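**6.4 Recovering from a missed pick**

Applies to Pimitz sorting cells with a green belt and firmware from December or later. Revised July 12, 2026, after the fault reports from the Pasberg line.

A missed pick happens when the hand closes but the grip sensor reads no load. The controller stops the belt, holds the arm where it is, and shows fault 100 on the pendant. Most missed picks come from a light item that has tipped over. A cup on its side presents its wall to the fingers instead of its rim, and the fingers push it toward the back rail.

**CAUTION:** The arm stays powered during fault 100. Do not reach over the belt until step 2 is complete.

1. Press the red emergency stop on the nearest pendant. If the cell has two pendants, either one will stop both the arm and the belt.
2. Wait until the drive light on the controller goes out.
3. Write down the fault code and the cycle count. Both are lost at restart.

Leave the item where it lies until you have noted its position. Items that come to rest near the back rail usually mean the pick point is set too far back. Items found near the front rail usually mean the belt was still moving when the hand closed. 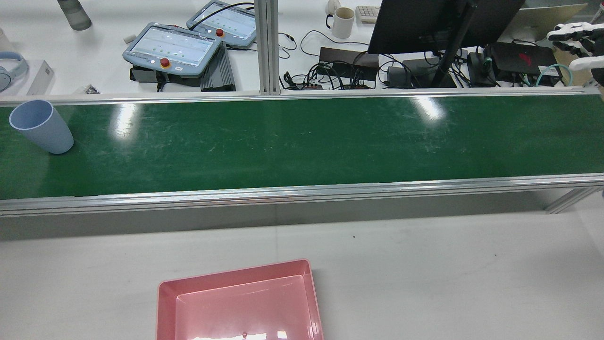 Glare can produce the same fault. The vision software may treat a bright reflection on the belt as part of a pale item and shift the pick point toward it. At Pasberg this caused repeated misses until the lamps were turned away from the belt. Check the lighting before you change any offsets.

4. Remove the item by hand. Check it for cracks and discard it if damaged.
5. Wipe the belt with a dry cloth. Fine scuffs are normal. Replace the belt if you can feel a groove with a fingernail.
6. Release the emergency stop and select **Reset > Home Arm**.
7. Set the item upright in the pick area and run one cycle at low speed.

If the pick succeeds, return to normal speed. If fault 100 comes back, lower the grip threshold from 3,000 to 2,000 and repeat step 7.

**Note:** Do not set the threshold below 1,000. At that level the sensor can report a load when the hand is empty, and the arm will carry on to the tray with nothing in it.

If the fault remains at 2,000, leave the cell stopped and contact Oda Strömberg at Dritport service. Have the fault code, the cycle count, and the resting position of the item ready. For cells fitted with a Mogensen belt drive, also give the serial number on the motor plate.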